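Chopsticks: sort them, stand them up, keep them dry

If your chopsticks live in a heap at the bottom of the cutlery drawer, give me 60 seconds to talk you out of it! A small upright basket on the table is my favorite kitchen fix – cheap, cheerful, and everyone can help themselves.

Pick a basket with holes in the sides. Air gets in and the tips don't sit in a puddle after washing. Mine came from the market in Baddale, and I liked it so much I went back for another.

Wash bamboo and wood by hand, rinse, roll them in a towel, then leave them lying flat for three hours before they go in. I know, it sounds fussy, but the musty smell goes away completely.

Match pairs before you put them back. Lay everything out on the tablecloth, light ones together, dark ones together, and line up the tips. Odd lengths go to the stove for stirring noodles or turning dumplings (great for testing oil too).

Once a month, empty the basket and scrub the bottom with an old toothbrush and baking soda. Grunon Street tap water is hard, so I add a splash of vinegar.

Any stick that's split, fuzzy or dark at the tip gets tossed. Garden stakes for seedlings, if you hate waste!

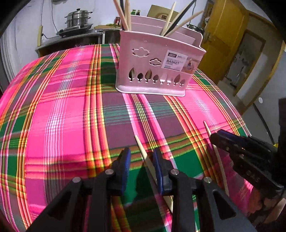
Light and dark ones in the basket, two light ones on the plaid cloth

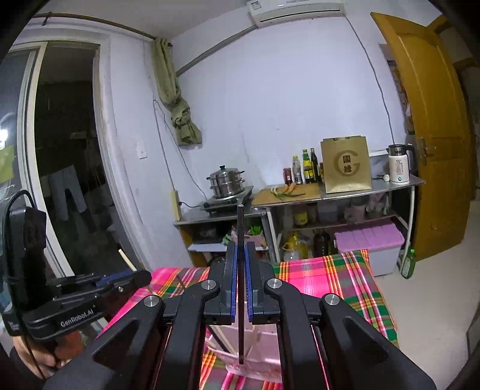 Cao wrote in to say that tips up is the only way to store them, and that a folded paper towel in the bottom, changed every Thursday, catches the last drips.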